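Home About Reading Room Talks Visit Get in Touch
Filed under: Polar history / Who we are

About the Endetti Reading Room

Hi, I'm Shih-chieh Leung, and I run the Endetti Reading Room in Milport. I say "run" but a lot of the time I'm just the person with the key and the kettle. We're a small private library and talk shop (as in, we put on talks) about the whaling and sealing stations of the far south, and about the people who worked in them. We started out as one shelf in my hallway. We're now 1,000 books, a great heap of letters, and more rolled-up charts than I know how to store.

People usually arrive here expecting the big names, the sledges and the frozen beards. I love all that too! I grew up on it. But what got hold of me in my thirties was the other crowd, the coopers and cooks and flensers and blacksmiths who went down season after season and came home with sore backs and no book deal. They had football matches on the ice edge. They kept pigs. One of them wrote to his sister every Sunday for two seasons, mostly complaining about a man called Lars who whistled. I've read every one of those letters and I'm still on the sister's side, because she clearly thought Lars sounded fun.

Those letters are how the whole thing began. I was living in Dretovdale at the time, teaching geography, and a neighbor was clearing out her late aunt's house. She knew I liked "old boat stuff" and handed me a biscuit tin. There were 77 letters in it, tied with kitchen string, in a handwriting I could barely make out. I took a week off work to transcribe them and got through nine. The rest took me the better part of two years, evenings and weekends, with a magnifying glass and a Norwegian dictionary that had lost its back cover.

Then I made the mistake (best mistake of my life) of mentioning the tin at a local history evening. Within a month I'd been given two diaries, a station account book, a harpoon gunner's pay slips and a stuffed penguin in very poor condition. We no longer have the penguin. Please don't send another one.

Why "Endetti"? It was the name painted on the stern of a little supply tender that turns up again and again in the letters, bringing mail and potatoes. Nobody I've written to has ever found a photograph of her. If you have one in a drawer somewhere, I would very much like to hear from you, at any hour.

What we do

Mostly, we read and transcribe. There are six of us regulars now, and we meet in the back room to work through whatever has come in. We scan it, type it up, argue over the spelling, and give the family a bound copy along with their originals. We don't keep anything a family wants back. Some people leave their papers with us and some don't, and either is fine.

We also do talks, on the last Thursday of the month outside the summer. The next one is Thu 26 April, when I'll be going through the account book page by page and showing how much a station spent on coffee compared with boots. It's a better evening than it sounds. Seats are limited to 30, and the chairs by the radiator go first.

Then there's the Ocampo Project, which takes up most of my head at the moment. It's named for the family who lent us the first batch of Spanish-language papers, and it follows the crews who signed on from South American ports and are missing from most of the English accounts. So far we have the working lives of 23 men pieced together from wage lists, a hospital register and a lot of patient guesswork (which we mark as guesswork, in pencil). We hope to put the first part online in June. My Spanish is improving. My Spanish teacher might put it differently.

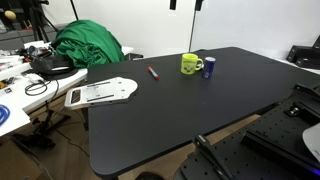
The big black table, with a mug, a can and a marker on top.

Coming to see us

We're up the stairs over the old chandler's shop in Milport, green door, second bell. The first bell is the dentist and they're very nice about it. You don't need to be a scholar or have a letter of introduction or any of that. Schoolkids doing a project, people with a great-grandfather who "went whaling once," novelists who need to know what seal tastes like, come on up. Just write first so I can dig out what you want to look at, as the charts live in a separate store and it takes me a day or so to fetch them.

Bring a pencil, please, and leave pens in your bag when you're handling originals. Reading is free. Copies are charged at what they cost us, and if you'd like to drop something in the jar, it goes on archive boxes, which are shockingly expensive for what is basically a box.

And if you've got a tin of your own in the attic, don't tidy it first! Don't flatten anything, don't take the string off, and don't put the letters in date order, even if it's tempting. The order someone kept them in can tell us quite a lot. Pop the lid back on and send me a note through the contact page. I answer everything, though I'm slower in the weeks before a talk.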